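Home | Routes | Checklists | Contact

Nultwood Road Walk-Through, October — Section 2

Drainage grates: OK. All clear, great work by the Nodon crew!
Guardrail bolts: OK. Retorqued to 80, every one held.
Signs: one leaning at marker 1441, reset on the spot. 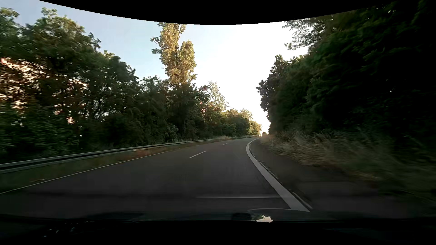
Shoulder gravel: topped up for roughly 200 feet, and it packs down beautifully — best load we've had from Onuoha.
Culvert: OK. Some leaves, raked out.
Edge lines: OK.

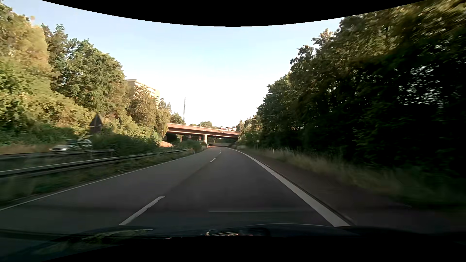

Approach to the overpass, solid edge lines on both sides.

Overpass joints: recheck after first frost.
Nostano lamp timer: still 2 minutes slow — new part ordered.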